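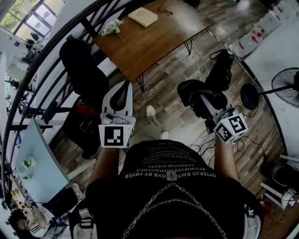 ¿Con qué pego las almohadillas de los dedos para que no se despeguen?
Con cinta de doble cara fina, después de desengrasar el plástico con alcohol y dejar la pieza apretada con una pinza toda la noche.

Taller y cacharreo > Robótica casera
Lectura: 3 min

Me lo preguntan tanto que lo pongo lo primero. Ahora, el resto de trucos que he ido apuntando mientras montaba mis pinzas de mano (un par, izquierda y derecha, cuerpo blanco, cubo con marcador encima). Llevo gastados 762 gramos de filamento Tillari contando las piezas malas, ¡que fueron unas cuantas!

Los marcadores: imprímelos en papel mate. Yo empecé con papel fotográfico, quedaba precioso y con la luz del techo no había quien los leyera. Recorta dejando un borde blanco generoso y no los plastifiques.

Los tornillos: 23 por pinza en mi versión. Los guardo en una huevera de cartón, cada hueco con su medida escrita a lápiz, y desde entonces no he vuelto a buscar uno a gatas. Aprieta en cruz y para en cuanto notes resistencia, que el plástico se pasa de rosca enseguida.

Y comprueba el hueco entre los dedos mirando desde el cuerpo de la pinza. Tiene que verse una rendija recta; si se tuerce hacia un lado, afloja la bisagra, recoloca y vuelve a mirar.
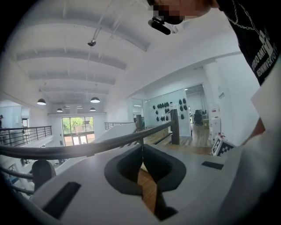 Antes de darla por terminada

Abre y cierra la pinza despacio con cosas tontas: una goma de borrar, un calcetín, una caja de té. El muelle Nastelus que puse al principio era durísimo y a los diez minutos me dolía el pulgar, así que lo cambié por el Mindano de 3 euros y tan contenta. Si chirría, una pizca de grasa de silicona con un palillo (aceite de cocina no, por favor, que se queda pegajoso).
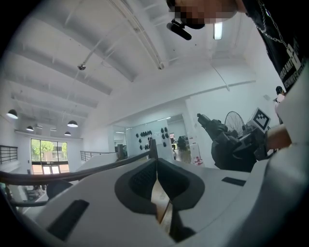
Por Mavis Lindqvist | 2026-01-26

Un último apunte, del peso. Mi primera pinza salió en 618 gramos y el brazo lo nota, sobre todo con las dos a la vez. Bajé el relleno del cuerpo y dejé macizas las bisagras, y ya se aguanta mucho mejor.

Inicio · Trucos · Taller · Cocina · Contacto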